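Six Bars and a Bin: A Student Team Learns to Pick

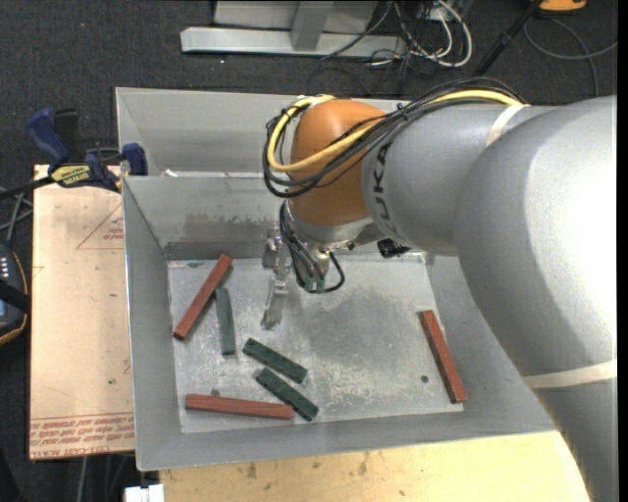 The assignment

The final project in the automation course at Bundgate takes up one line on the handout. Pick the bars out of the bin, one at a time, and sort them by color. The bars are slender and rectangular, red or green, and they go into a metal bin with sloping sides in whatever way they happen to fall. The robot is a KUKA arm. Students get one term to make it work.

"People read it and think they'll be finished in two weeks," says Natanael Portela, who teaches the course. "Then they find out what a wall does to a gripper."

A bar lying on open floor is easy to reach. A bar close to the side of the bin is harder, as the fingers need space on both sides of it and the arm has to stay clear of the rim. Two bars lying nearly parallel cause their own trouble. Close too wide and the gripper hits the neighbor.

Zamell

This year's team named its software Zamell, after a street near the school. The first version always went for the bar nearest the center of the bin. It did well until only the bars at the edges were left, and then it stopped and waited for help.

Ju-won Han, a second-year student, rewrote that part in January. The program now scores each bar by how much free floor it has on either side, and takes the best one first. Removing that bar often opens up space for the next. If nothing scores well enough, the arm nudges a bar toward the middle and looks again.

"The nudge was the last thing we added and it took the longest," Han says. "Push too hard and the bar ends up against the other wall."

Over 60 percent of the early failures came from bars near a wall. The team logged 973 attempts during the term, each with a note on which bar was chosen and what went wrong. Portela grades the log along with the robot's performance.

Demonstration day

For the final test, teams have 23 minutes to clear as many loads as they can, and another team drops the bars. The rival group, Fawzy, took a simpler approach, with fixed approach angles and no nudging. It was faster on easy loads and lost time on the hard ones. Zamell finished with 83 bars sorted and Fawzy came in a few behind.

Both teams passed. Han plans to spend next term on bars that cross each other - a case the handout leaves out. Portela has already said he will allow it, provided the log is kept up.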